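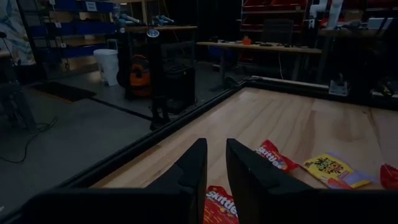

Candy packing starts for the winter party in Sultwood

The packing of candy for the children's winter party in Sultwood has started, and this year the families will get the candy in buckets and not in paper bags. The party is organized by the Goodwin Street neighbors' group, which expects 300 children from the town and the farms near it.

Elsie Kereama, who is responsible for the party since September, explained that the paper bags made many problems last winter. It was raining on the evening of the party, and a lot of bags became soft and opened on the way to the cars. Parents wrote to the group afterwards and asked for something stronger.

"We found candy in the parking lot for one week," said Kereama. "Then Fletcher said we should try buckets, and I had no better idea."

Fletcher Wihongi and his father, Wiremu Wihongi, compared several kinds of containers before the group decided. Their first choice was a box with a lid, but the price was too high for the budget, which is $2875 for the whole party, including the music and the rent of the hall. The plastic buckets were cheaper, and children can use them again at home or at the beach.

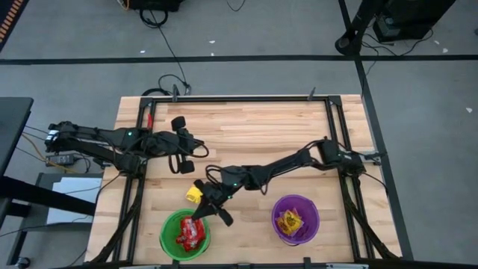 Each bucket is meant for one family, so brothers and sisters will share. The group discussed this point for a long time, because some parents preferred a separate gift for every child. In the end the sharing plan was accepted, with one more packet for families with three children or more. The color of the bucket shows which kind of family it is for: green is for the larger families and purple is for the others. Both colors are already on the packing table with candy inside, red packages with white markings in the green bucket and a yellow one in the purple. The name labels will be added in the last week, when the list of families is closed.

Until now 102 families have signed up. The list is kept by Shiyu Guo, who asks parents to write also if a child has an allergy. These families will receive a bucket prepared on a different day, and it will be handed out at a separate desk near the entrance. Guo said that last winter some parents told this only at the door, and then it was too late to change anything.

The candy itself is the usual sort from the supermarket, in closed packets. Homemade sweets are not accepted this time. Vaughan Faulkner, who looks after the purchases, said that he would like to have more fruit candy and less chocolate, as the chocolate melted near the heaters last year.
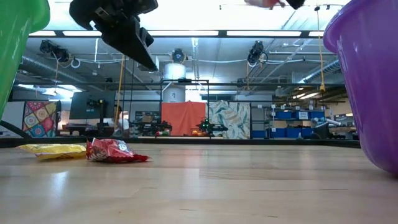 He also asks people who want to donate candy to bring it in the original packet and to check the date on it. Donations can be left at the Isenari bakery during opening hours. Large packets for parties are difficult to divide, so smaller ones are better.

Help with the packing is still needed on weekday evenings, and children over 12 may come together with an adult. Families who want to sign up can do this at the bakery too, where a paper list is lying next to the cash desk. The place is free, but a gift of money for the hall is welcome.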